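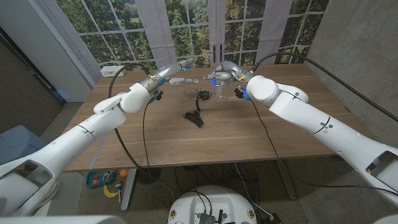 *Two white arms, nearly meeting.*

# The Boat at Kodside

My father's boat had been under a tarp behind the feed store for nine years when Nghĩa Sầm called and asked what I wanted for it.

I said I hadn't thought about it. He said he had, and he could come over in the morning with cash.

The boat was called Lục. My father painted the name on the stern himself, and he ran out of room, so the mark under the last letters sat down close to the waterline. People in Kodside used to ask him what it meant. He told them green. The boat was gray. He was going to paint it green when he had a free week.

I drove up that night and slept in the truck. It was 76 degrees at midnight and I kept the windows down. In the morning I went behind the store and pulled the tarp off. There was a wasp nest in the bow and a coffee can full of screws under the seat. The oars were gone. I knew where the oars were. My brother had them over his fireplace in Olell, crossed like swords.

Nghĩa came a little after eight. He was older than he sounded on the phone, with a bad hip, and he had put on a clean shirt. He walked around the boat twice. He pressed his thumb into the wood along the keel and looked at his thumb.

"She's soft here," he said.

"Probably."

"And here."

"I'm not trying to hide anything," I said. "I haven't looked at it since the funeral."

He nodded and went on pressing. Then he told me he could give me 2000 dollars. I had looked up boats like it before I left home. A good one, dry and painted, with an engine, might bring half that.

"That's too much," I said.

"You don't know what it is to me."

"So tell me."

He sat down on an upturned feed bucket. It took him a while to get down there. He said that he and my father had bought the boat together, the first summer, from a man who was moving away. They each put in the same amount. They fished out of it for 20 months. Then they had an argument about a net - whose turn it had been to mend it - and my father said he would buy him out. Nghĩa said fine. My father never paid him and he never asked.

"He told me he built it," I said.

"He built the seat."

I looked at the seat. It was a good seat. I had sat on it most of my childhood with a sandwich in wax paper, being told to keep my feet off the line.

"Then half of it is yours already," I said.

"I thought about that too."

"So I should take 1000."

"You should take what I brought. I'm not going to stand here and do math with you."

We got it onto his trailer with the help of a boy from the store. The trailer was a Skistano with one new tire. The boy asked if we wanted the tarp and we both said no, and then Nghĩa changed his mind and folded it up. I put the coffee can of screws in my truck. I don't know why I wanted it.

He counted the money out on my hood and I signed a piece of paper with the registration number copied on it. Then he asked about the oars.

I told him where they were.

"Will he give them up?"

"No," I said. "But he'll be at work until five, and I have a key."

Olell is 121 miles from Kodside if you take the lake road. I called home and said I'd be late. Nghĩa had never seen the new bridge, so he left the trailer at the store and rode with me. We didn't talk much. Past the bridge he asked if my father ever did mend that net.

"I never saw a net," I said. "We used poles."

He laughed for a while at that, and then he rolled his window up and slept the rest of the way.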